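README for the Danladi bench cell

Status: running, with reservations
Maintained by: the bench group at Foretti
Last full check: 30 November 2021

What this file is for

Setup and upkeep notes for one cell: a small white arm with servo joints, a camera module on the arm, and a black work surface on a white board. The earlier version of this file was mostly copied from the Henine kit instructions and made the cell sound like something you unpack and switch on. We have not found it so. Where the kit instructions and this file disagree, follow this file, and if this file disagrees with the arm in front of you, trust the arm and send us a correction.

What the cell does

It picks up and moves a drinking mug. We have also had it push the mug, turn the mug by its handle and fail to do either of those. The Humby logging software saves joint positions and camera images for each attempt. We were told the same setup would carry over to other kitchen items without changes. We have seen no evidence of that and make no claim for it here.

Before powering on

Check the screws at the base and on the perforated mounting plate. They back out. Thread lock was supposed to settle this in May and it did not settle it for long.

Look at the servo wiring with the arm folded and again with it stretched out. There should be a loop of slack beside the lower servo. If the loop is pulled straight at full reach, the connector will be next. Do not tape the loop flat to the bracket, which an earlier note recommended and which cost us two leads.

The camera cable runs down over the arm and off the front. Leave it long. Every attempt to tidy it with ties has ended with the camera being tugged a little off its angle, and a little is enough to spoil the calibration.

Power-on and homing

1. Support the upper section by hand.
2. Switch on the servo supply, then start Humby.
3. Wait for all joints to report. If one stays silent, switch off and reseat its lead. Restarting the software alone has never fixed it for us.
4. Run the homing routine and watch the whole of it.
5. Jog the gripper down over a bare patch of the surface and stop well clear of contact.

The homing routine reports "OK" far too easily. It checks that the servos have reached the numbers they were sent. It has no idea whether a printed bracket has cracked or a horn has slipped a tooth, and we have had both happen behind a clean "OK". Look at where the fingertip is pointing.

Camera calibration

The kit instructions ask for 12 target positions. We use 28, and we throw out the whole set if the board gets bumped partway through. The calibration tool prints an error score at the end. A low score on a bad set of positions is easy to get, so follow it with a real reach to a mark you can measure.

Redo the calibration after any change to the camera mount, any bracket swap, or any move of the board. People will tell you a small move does not matter. Ask them for their numbers.

The work surface

This is the part we trust least. The top is black and glossy, and the overhead lights come back off it as hard white patches. Water drops make it worse, each one throwing its own speck of light. A steel mug adds its own reflections from the inside. The mug finder in Humby has mistaken glare for a rim often enough that we log its guesses and no longer act on them unchecked.

Wipe the top with a dry cloth between sets, unless the set is meant to include drops. If it is, write that in the run notes. Wet and dry sets were mixed in one folder last spring and nobody could sort them out afterward without opening every run. Scuffs and smears do not wipe off completely, so do not call a surface "clean" in the notes. Write what you did to it.

Keep water away from the servos and the camera. Nothing in this cell is sealed, whatever the sales sheet for the brackets implied.

Routine care

After each session: fold the arm, switch off the servo supply, wipe the top, check the fingertip for wear.

Every 400 attempts: swap the fingertip, check every linkage hole for play, and repeat the calibration. The supplier's interval was longer. Our fingertips did not agree.

Known problems

The lower servo runs hot when the arm holds a long reach. Shorten the hold. A fan was tried and mostly moved dust onto the lens.

Pale mugs under bright light lose their outer edge in the saved images. Turning down the exposure helps the mug and hurts everything dark.

Of the last 19 faults we logged, most were leads and connectors. Please check those before blaming the control code, and then feel free to blame the control code.

Changes to this file

Send a short note with what you changed, what you measured before, and what you measured after. "Seems better" will be sent back.
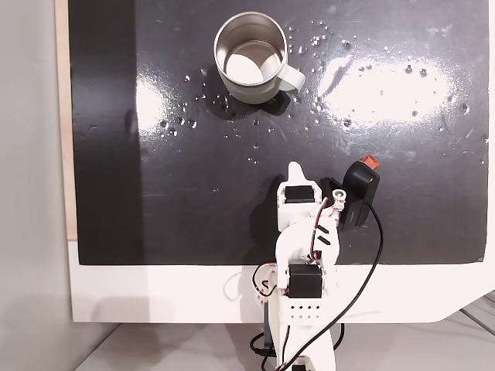 Danladi users: I'd go further on the fingertip interval. Ours had play in the linkage well before 400 attempts, and the calibration score stayed low the whole time. We now check the linkage holes by hand at the start of every session and write down what we find.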